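The Rack by the Window

The shop on Skodmont Street closed in October, and my aunt brought home only one thing from it, the clothes rack. She carried the rail and I carried the black legs. The bus driver did not want to let us in, but it was raining hard and he looked at my aunt's shoes and opened the door.

For eleven years she had worked at Sutanto Alterations. People brought trousers that were too long and dresses that were too narrow, and she gave them back correct. Now she was living with me in Trestside, in the room which I had used for boxes, and she did not know what to do with her hands. In the first week she repaired everything I own. She repaired a dish towel.

"You need the rack for your clothes," she told me.

"I have a wardrobe."

"A wardrobe is for hiding."

So we put the rack together beside the window. It stood a little crooked. She went around it and tightened the clamps, and then it stood straight. The rail was chrome, and in the evening it took the light of the street and made it into a long thin line. The hangers she had bought at Brado, the cheap store behind the station, and they were plastic and had the colors of candy. In the old shop the hangers were all wood. She said that wood was for customers.

At first only my things were hanging there. Then one morning, when I was leaving for work, I saw a dress that I did not know. It belonged to the woman from the third floor. My aunt had met her at the mailboxes and had noticed the hem.

"Did she ask you?"

"She would ask, if she knew that I can do it."

After this the clothes came by themselves. They came in shopping bags and over people's arms. A man from apartment 402 brought a suit for a funeral and stayed in the doorway for a long time, talking about his father. My aunt held the pins between her lips and so she could not answer, and I believe that this was the reason he continued. She took no money from him. From the others she took 3 dollars for a button and whatever they wanted to give for the rest. She wrote it in a school notebook.

I was not always patient. The rack was between my bed and the kitchen, and every night I had to walk through the sleeves of strangers. Once I came home late, with a headache, and something fell on me from its hanger, and I threw it back on the rail as it was. It stayed there in a heap, blue denim, with the good red cloth half covered behind it. I went to sleep.

In the morning my aunt was standing in front of it in her nightdress. She was not angry. She took hold of the hanger with one hand and with the other she found the lower edge of the denim, and she pulled, very slowly, until it remembered its form.

"Whose is it?" I asked.

"I don't know yet. It was in front of the door, without a note. But there is a small red tag on it, so it will not be difficult."

"And if no person comes?"

"Somebody is missing it," she said. "It can wait here. It does not eat."

It waited through the whole winter. Other clothes came and went on both sides of it. There was a white thing that went to a wedding and came back with wine on it and went away clean. There was a coat so heavy that she moved it to my wardrobe, the only time that the wardrobe was useful to her. By spring the notebook had 117 lines, and she bought a second one, and a lamp.

I found a bigger apartment that year, two streets away. When we were packing, I folded up the legs and asked if we should leave the blue denim with the neighbors. She looked at me as if I had suggested leaving the cat, although we have no cat.

She carried it herself, on its purple hanger, under her raincoat. In the new place there was a proper room with a proper door, and before we had even found the kettle, the rail was up and she was hanging the first things on it, the blue, and the red, and the white. 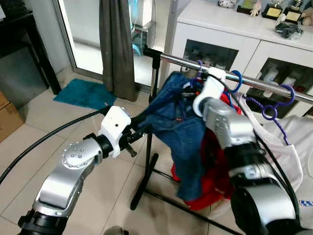 My grandmother took in sewing too, one commenter wrote under the story, and she also had a piece that was never collected, a green skirt, and it hung in her hall for almost 80 weeks before a cousin finally confessed that it was hers and she had been too embarrassed about the waist to come and get it.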